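The Birth Time Racket

Somewhere in the last few years the astrology business decided that your birthday was no longer good enough. It used to be that you said "Leo" at a party and people nodded. Now somebody asks for your birth time, to the minute, and if you don't have it they look at you like you lost your passport.

I read horoscopes. I have read them since I was a kid, usually after the comics, and I have never minded that they were nonsense. What I mind is nonsense with decimals in it.

My niece put Skustell on my phone in July. It wanted my date of birth, my city of birth and my time of birth, and it would not let me past the third box without a number. My mother says I came "before lunch." I typed 10:19 a.m. because I liked how it looked. Skustell thanked me for my accuracy and told me that with an exact birth time it could see things about me that "ordinary charts" miss. My rising sign explained why strangers find me hard to read. My fourth house explained my kitchen.

So I made a second account and gave it 4:40 a.m. Different rising sign, different houses, the whole wheel spun around. Strangers still found me hard to read. My kitchen had moved into some other house but I still had feelings about it. I read both profiles to my wife without saying which was which and she thought both of them sounded like me, and also like her brother.

I know what the believers say to this, because Darcy Sutcliffe has said it to me several times. Darcy writes the chart column for a newsletter called Pluvura and she is a smart, patient woman who returns my emails. Her position is that a wrong birth time gives you a wrong chart, and that I recognized myself in the wrong one because people will recognize themselves in anything. I agree with the second half of that completely. I just don't see why it stops applying when the time is right.
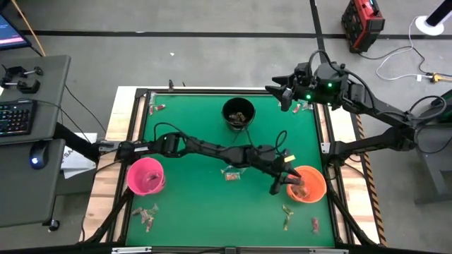
She also says that the rising sign changes every two hours or so, and that this is why twins can turn out differently. Fine, but most twins are born minutes apart, so most of them share a rising sign, and they turn out differently anyway. When I brought this up she moved to the degree of the sign, and after that to something called a divisional chart, where four minutes can matter. There is always a finer ruler. I notice that nobody ever finds the measurement at which the thing starts to work, only the one past which I can't check it.

And what is the moment of birth, if we're down to minutes? The head? The first breath? The cord? The time on a certificate is whenever a nurse glanced at a clock, and she had other things on her mind. Plenty of them end in a zero or a five. Whole personalities are being built on a rounding habit.

There is money in the precision, of course. A sun sign column is cheap to make and there are only twelve of them. A chart to the minute is "yours," so you can charge for it, and if you don't know your time you can be charged for that too. The service is called rectification. You send in a list of the big events in your life, the weddings and surgeries and layoffs, and an astrologer works backward to the minute you must have been born. Then the chart made from that minute is shown to match the big events in your life. I had to read that page twice. An outfit named Gallardo will do it for $336, and the page says 2,000 clients have been "restored to their true time." A site called Skidum does it free if you sit through the ads, which I did, and it put me at 7:52 p.m. My mother would like a word with them.

Fermín Troncoso, who cuts my hair and has a scorpion on his forearm, thinks I'm taking all this too hard. He says people like being told about themselves and it costs less than a therapist. Maybe. It costs more than the newspaper did, though, and the newspaper never told me a bad week was my own fault for not calling the county records office.

I'd have less of a quarrel if the apps would say plainly what happens when you guess. Skustell could run two charts side by side, the real time and a made-up one, and let people pick which fits — that would take an afternoon to build. I wrote and suggested it. The reply asked me to confirm my time of birth so they could better understand my concern.

I still have both accounts. The 4:40 one has been having a better fall.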